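Plemthorpe Picking Project
Minutes of the data collection meeting, August

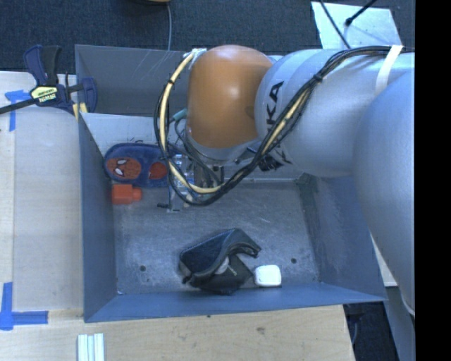
How many recorded picks do we need before the next training run?
The target stays at 400 usable episodes, counting only those that have been reviewed and labeled.

Present: Halina Bielecka (chair), the two bin station operators, the labeling lead, the training lead, and one person from Nowicki by phone for items 4 and 5.
Apologies: the Fladine software contact, who sent written comments.
The meeting opened at 10:05 a.m.

1. Minutes of the previous meeting

Accepted with one correction. Under item 3, "failed episodes are removed" should read "failed episodes are moved to a separate folder." They are kept. The labeling lead asked that the old wording be fixed in the shared copy as well, where it had already caused one operator to delete a recording. The recording was restored from backup the same afternoon.

2. State of the collection

The training lead gave the numbers. There are 118 reviewed episodes in the current set. A further 38 have been recorded and are waiting for review. Anything collected under the old gripper settings is left out of both figures.

Halina asked whether the old recordings could be brought back in to close the gap. The training lead would prefer not to. The closing speed was different, and the model trained on the mixed set tended to hesitate above an object before going down. Fladine's written comments say the same about their own trials. Agreed to keep the old recordings out of the main set and look at them again once there is a model trained on the new ones alone.

The operators said the pace has been slowed mostly by resets and not by the picks. After each episode the bin has to be rearranged, the arm sent home, and the recorder restarted by hand. The recorder also asks for the operator's initials every time. The training lead will make it remember the initials for a whole session.

3. Objects and how they are placed

There was a long discussion on this. The present practice is to put a handful of unrelated things in the gray bin, some soft and some hard, and let the operator choose the order. A soft fabric item such as the dark blue one with the Spider-Man face behaves very differently under the gripper from a small white block, and both kinds are wanted in the set.

The labeling lead reported that operators have fallen into habits. Small hard pieces tend to be put near the front wall and fabric near the back corners. If this goes on, the model may learn the place instead of the object. One operator agreed and said it is quicker to set up that way.

Decided:
- A placement sheet will be printed for each session, with a position drawn at random for every object.
- Objects may touch each other and may touch the walls. They should not be stacked on purpose, but if one rolls on top of another it is left as it fell.
- Corners will be used more often. Picks against a wall are the ones the model does worst on, and there are too few of them.
- The object list is swapped at the start of each session and written in the log before the first episode.

Clear plastic was raised as a separate matter. The depth readings on shiny or see-through items are poor, and the operators end up steering by the color view alone. The training lead still wants these in the set. They will be tagged "clear" so that they can be counted apart.

Halina asked about large black objects. These give weak depth readings too, though less so than clear ones. No separate tag for now.

4. The bin station

The bin must not move during a session. It is clamped to the tabletop at the rim, and the blue tape on the wood is the reference for setting things back in the same spot. The operators are to check the clamp before the first episode and again after any hard contact between the gripper and a wall. If the bin has shifted, the session is closed, a note goes in the log, and a new session is opened with a fresh calibration.

Nowicki asked if a second clamp would help. The operators thought it would get in the way of the wrist on picks along that side. It was left open. Nowicki will send a drawing of a low bracket that screws to the table from below.

Cables. The bundle that runs along the arm and loops past the wrist hangs into the view of the fixed camera and hides part of the gripper in some poses. Opinions differed on what to do:

The labeling lead would like it tied back more tightly, as it makes the moment of contact hard to mark. The training lead pointed out that the model will have to work with the cables in view anyway. The operators were worried about strain at the connectors if the slack is taken out - the wrist needs most of it when it turns fully.

Agreed to leave the routing as it is until the set is complete. Changing it halfway would give us two sets that look different. Where contact is hidden, the labeler will use the gripper force signal to mark it, and will put "F" in the notes column.

5. Review and labeling

Each episode is now watched by 2 people. Where they disagree on success or failure, it goes to Halina. Most disagreements so far are about slips, where the object is lifted, drops back into the bin, and is picked again in the same recording.

The rule from now on: a slip followed by a good pick counts as a success, with the tag "regrasp." The training lead was firm about keeping these, as they are the only recordings that show recovery. A pick that ends with the object outside the bin but not in the target tray is a failure.

Long pauses were also discussed. Operators sometimes stop in mid-air to think. Pauses at the start and end will be trimmed by script. Pauses in the middle stay in unless the operator marks the episode as interrupted.

Nowicki asked for read access to the reviewed set. Granted, for the reviewed folder only.

6. Zornia station

The second station, Zornia, is not ready. The arm is mounted but the camera stand has not arrived. Halina does not want any recording done there until both stations have been calibrated against the same board. The operators asked whether they would be expected to run both at once. They will not.

7. Other business

One operator asked for a foot pedal to start and stop the recorder. Approved, if it can be had from the existing budget. The other asked for the session log to be moved from paper to the shared sheet. The paper log stays for this month and the sheet will be tried next to it.

The teleoperation controller drifts slightly to the left after a long session. It should be re-zeroed at each break until a replacement is found.

Actions

Training lead: recorder to keep initials through a session; script for trimming pauses; random placement sheets.
Labeling lead: correct the shared minutes; add the tags "clear" and "regrasp"; finish review of the waiting episodes.
Operators: clamp check added to the start-up list; object list in the log before the first episode; price of a foot pedal.
Nowicki: drawing of the low bracket.
Halina Bielecka: reply to Fladine on the old recordings; chase the camera stand for Zornia.

The meeting closed at 11:40 a.m. The next one will be called when the waiting episodes have been reviewed.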